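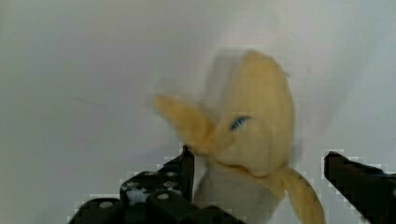 Une banane à moitié épluchée, marquée d'un petit trait bleu sur la chair.

Dans l'atelier d'Estela Insaurralde, les fruits ne se mangent pas. Ils sont posés sur des étagères, dans des saladiers, sur le rebord de la fenêtre : poires, figues ouvertes, quartiers de melon. Tous sont faux. Elle les fabrique en silicone, en cire ou en résine pour des théâtres, des photographes, des écoles de cuisine et quelques vitrines. Depuis deux ans, on lui demande surtout des bananes.

« La pomme, tout le monde sait la faire, dit-elle. On la voit entière, elle brille, l'œil est content. La banane, les gens la veulent ouverte. Et une banane ouverte, c'est trois matières différentes qui doivent se comporter ensemble. »

Il y a la peau, lisse dehors et mate dedans. Il y a la chair, d'un jaune très pâle, presque crème, jamais blanche. Entre les deux, il y a les filaments, que la plupart des fabricants suppriment. Estela Insaurralde les garde quand le client accepte de payer les heures qui vont avec.

Elle a appris le métier dans un atelier de décors, auprès de Marcelino Robles, qui moulait des jambons et des miches pour des banquets d'opéra. À l'époque, la salle était loin et l'éclairage faisait la moitié du travail. Une couche de peinture, un vernis, et la corbeille tenait toute une saison. Les commandes d'aujourd'hui sont filmées de près, parfois de très près, et il faut que le fruit supporte d'être manipulé.

Le moulage commence toujours par un vrai fruit. Elle achète ses bananes au marché, par régimes, et en jette beaucoup. Trop courbes, elles sortent mal du moule. Trop droites, elles ont l'air fausses avant même d'avoir été copiées. Le fruit retenu passe une nuit au frais, puis il est épluché à moitié et calé dans un lit d'argile. Les lanières de peau sont moulées à part, à plat, puis mises en forme.

C'est là que les avis divergent. Marcelino Robles, retraité mais toujours consulté, tient pour des lanières souples, qui retombent comme elles veulent. Montserrat Arrieta, styliste culinaire et cliente régulière, les préfère armées d'un fil fin : elle peut alors les placer une fois pour toutes, l'une relevée, l'autre pendante, et ne plus y toucher de la journée. L'atelier fait les deux versions. La souple se vend mieux aux écoles, l'armée aux photographes.

La couleur prend plus de temps que la forme. Le jaune de la peau doit être plus soutenu que celui de la chair, sans virer à l'orangé. L'intérieur des lanières est plus clair, le bord plus sombre. Estela Insaurralde travaille avec deux teintes de base teintées dans la masse, puis ajoute le reste au pinceau sec. Elle n'emploie plus d'aérosol, qui donne selon elle des fruits « de catalogue ». Les petites taches brunes sont en option. Les enfants les réclament, les annonceurs les refusent.

Les faux fruits ont une longue histoire, que l'on raconte rarement en commençant par la cuisine. Hernán Escobar, qui enseigne la pâtisserie et collectionne les modèles de démonstration, en possède une armoire pleine. Ses pièces les plus anciennes sont en plâtre peint, lourdes et fragiles. Il y a aussi du papier mâché, du bois tourné, du feutre cousu avec des fermetures à pression. Il s'en sert en cours pour faire travailler les gestes avant de passer aux vrais produits.

« Éplucher, c'est le premier geste de cuisine qu'on apprend, et c'est celui qu'on n'enseigne pas, explique-t-il. Par quel bout on commence, où on pose le pouce, jusqu'où on descend. Mes élèves adultes ont tous une méthode différente et ils sont tous sûrs que c'est la bonne. »

Il commence pour sa part par la tige, en la pinçant d'abord avec l'ongle. Sa mère commençait par l'autre bout. Il n'a pas de théorie sur la question, mais il fait remarquer que les bananes encore un peu vertes résistent du côté de la tige et que la pointe s'écrase si l'on tire trop fort. Pour une banane flambée, il épluche entièrement. Pour une banane au four, il ouvre une seule lanière et laisse le reste, ce qui évite de salir le plat.

L'atelier travaille en petites séries de 10 pièces. Ingvar Hallgrímsson, chargé des expéditions et des réparations, reçoit les retours dans des boîtes à chaussures. Les dégâts sont presque toujours les mêmes : une lanière déchirée à la base, là où elle rejoint le fruit, ou une pointe usée. Il recolle, reteinte, laisse sécher. Une chair trop grise est lavée à l'eau savonneuse, à la main. Le talc redonne ensuite un aspect mat au silicone, qui a tendance à coller à la poussière.

L'entretien courant est simple. Pas de soleil direct, pas de contact prolongé avec du papier imprimé, dont l'encre migre. Les lanières se rangent ouvertes, dans la position où elles ont été livrées. Refermées de force dans une boîte trop étroite, elles prennent un pli qui ne part plus.

En novembre, l'atelier prépare les commandes des fêtes : mandarines, noix, grappes de raisin. Les bananes passent alors sur l'étagère du haut. Estela Insaurralde en garde une dans le tiroir de son établi, sa toute première, moulée d'une seule pièce et beaucoup trop jaune. Marcelino Robles lui a proposé plusieurs fois de la repeindre. Elle a refusé.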